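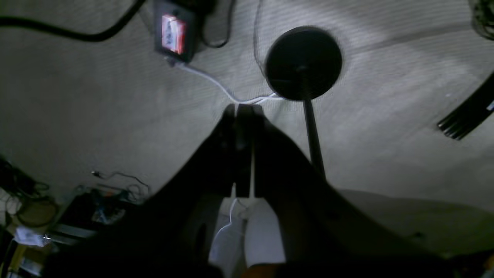 A spare room used for both equipment and laundry should be cleared from the floor up. Cables come first, as they catch on feet, baskets and trailing sleeves. On a ribbed carpet, thin cords are easy to miss. The white cable running from the black box towards the round stand base is quick to find against beige, and so is the thick black one. The thin dark cord beside the base takes a second look. Start with whatever is easiest to trace at both ends.

## Clearing the floor

1. Switch off at the wall and unplug before moving anything. Pull on the plug body, never the cord.
2. Trace each cable by hand from plug to device. Label both ends with masking tape. Write the device name, not the colour of the cable.
3. Stand lamps and poles upright. If a cord passes under a base, lift the base and draw the cord out sideways.
4. Coil loose cable in flat loops 250 mm across. Anything up to 2000 mm long will hold with one hook-and-loop tie; longer cable wants two.
5. Keep power adapters clear of cloth. They need air on all sides when in use.
6. Vacuum along the ribs of the carpet, then across.

## Folding dark cottons 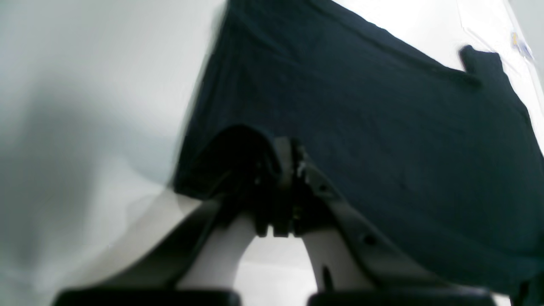 *Evallow House Notes – Sheet 3662, revised March*

Dark navy and black knits are best folded on a pale surface. The outline of the garment is plain against white, and so is any lint that drops off. Under a warm bulb the two colours are hard to tell apart, so sort them near a window if you can.

1. Clear and wipe the surface. Dust shows on navy more than on any other colour we handle at Vurkcombe.
2. Lay the garment face down. Find the corners by feel if the cloth is bunched.
3. Lift from a double thickness of fabric. A pinch in the middle of a single layer raises a ridge, and the creases run outward from it. If this happens, set the cloth down, let go and smooth from the centre to the hems.
4. Fold each side in to a finished width of 18 cm. Turn the sleeves back along the fold.
5. Fold the hem up to the collar in thirds.
6. Bunched layers hide small things. Open out any gathered section and check it for tabs, labels and fasteners before pressing it flat. Small tabs like the grey one hanging among the dark folds should be laid straight; they leave a mark if pressed in at an angle.

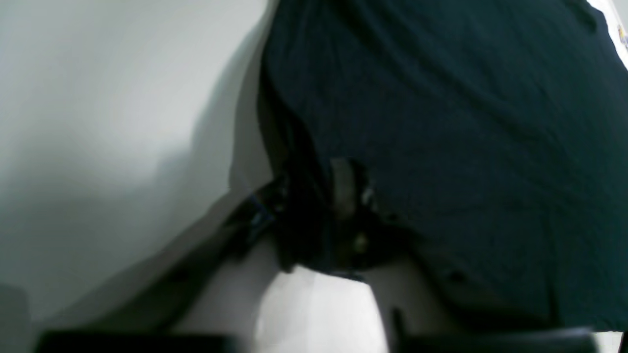
## Putting things back

Return the coiled cables first, in a lidded box at floor level. Folded darks go on a shelf with the fold facing out, navy and black in separate stacks. The Tendside shelf inserts we use take either, though the narrow size is tight for jumpers.

Leave one power outlet free for the iron. Stand bases go back last, against the wall, with the cord running behind them.

For wool and lined garments, see the Vuorinen sheet. The folding widths are different.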